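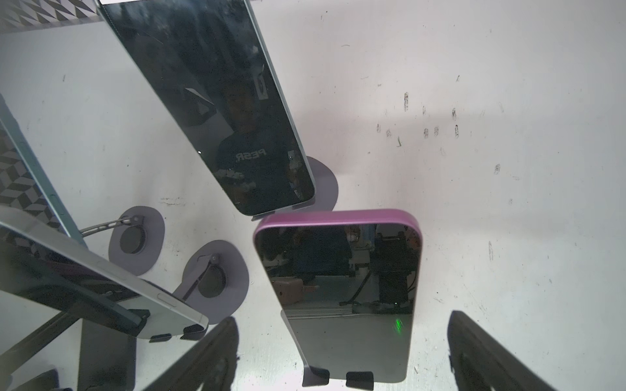

Switching phone plans for a household of five – worth the bother?

Posted in Phones and Internet, June 2026

Hi everyone, I'm hoping someone patient can talk me through this. We live just outside Zoltdale and have had all our mobiles with Kitance for years, mostly out of habit. The last bill was $277 for the month, and when I sat down with a cup of tea and added up the extras I felt a bit ill. My mum's phone is on there, plus both teenagers, and none of us use anywhere near the data we pay for.

My neighbour swears by Adjei, but she lives closer to town and I don't know how the coverage is out our way. I'm also nervous about losing our numbers, especially Mum's, as her doctor and all her friends have had it forever. Has anyone moved a whole family across at once? Did you do it all in one go or bit by bit?

Thanks in advance, and sorry for the essay!

magpie_lane

Hello magpie_lane, and don't apologise, I write essays too. We moved four phones over last November and it was far less painful than I'd feared, though I'd do a few things differently.

First, don't cancel anything with your old company. Let the new one ask for the numbers, and the old service closes by itself once each number has moved. My brother-in-law cancelled first and spent ages on hold trying to get his number back.

Second, check whether any handsets are still being paid off. We had $268 owing on one of ours that I'd completely forgotten, and it came due on the final bill. It still worked out fine over the year, but I'd have liked the warning.

Third, buy one cheap prepaid SIM and carry it about for a fortnight before you commit. Try it in the kitchen, in the back paddock, on the school run – wherever you really use your phone. Coverage maps are very hopeful things. Out past Hendanham ours promised full bars and we got one, on a good day.

And do your mum's last, when you've had some practice. 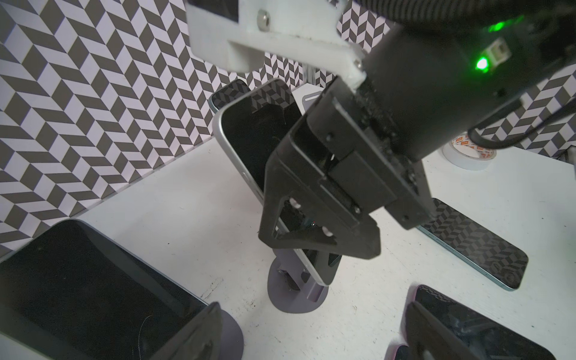

Before you start the transfer

Have your account number and date of birth ready for each service, and make sure the name matches the old bill exactly. Ours was held up over a missing middle initial. Start in the morning on a business day too, so there's someone to ring if it stalls. Good luck, and let us know how you go!

teapot_and_toast

just ring kitance and say youre leaving, they took $100 off ours

bluegum58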